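Home | Family | Remembering | How-tos | Contact

How to put together a memory table for someone you've lost

Every September we set out a table for my grandad, who served in the navy and talked about it far less than we'd have liked. I've been in charge of it for 14 years now, so I've made most of the mistakes already and you're welcome to learn from them!

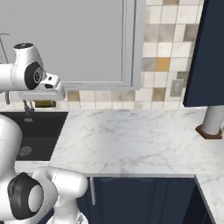 Start with one decent photograph and build out from there. I know the temptation is to put out every picture you own (I did that the first year and it looked like a jumble sale), but people stop and talk more when there's one face to look at. Ours is him at nineteen in uniform, grinning, ears sticking out. Have a copy made and keep the original in a drawer. Sunlight is murder on old prints, and so is a toddler with a jam sandwich.

Next, find a cloth. We use my gran's blue one with the darn in the corner. If you're buying, go for something plain and heavy that hangs without fuss, and iron it the night before, because you won't want to be doing it at seven in the morning with your aunt on the doorstep.

Then choose your objects. I stick to 5, plus the photo. Ours are his cap, his tobacco tin, a letter home, the medal and a dreadful china dog he won at a fair. Do include something silly. The dog gets more stories out of people than the medal ever has.

If you have letters, please don't put the real ones out. Photocopy them, or scan them and print on cream paper, and write the date and place underneath in pencil. My cousin Timo Bauerfeind did ours and he also typed up the hard-to-read bits on a separate sheet, so the older ones could follow along without hunting for their glasses.

Flowers now. I like whatever is in the garden, in a jug, cut first thing and stood in deep water for a couple of hours before they go on the table. Dahlias are usually good for us at that time of year. Keep the jug low, so it doesn't hide the photo, and put a saucer underneath!

For candles, use the battery sort if there are children or sleeves about. If you want a real flame, put it in a tall glass at the end of the table and well away from the paper things.

Last, leave a notebook and a pen that works. Ask everyone to write one thing, even just a line, and put their name to it. Mine had 100 entries before I needed a second book, and I've read every one of them more times than I could tell you. My favourite says only "He taught me to whistle".

When it's time to pack up, wrap everything in acid-free tissue and put it all in one box with a list taped inside the lid. Mine lives on top of the wardrobe, with the dog in a sock.

23 shares | 6 comments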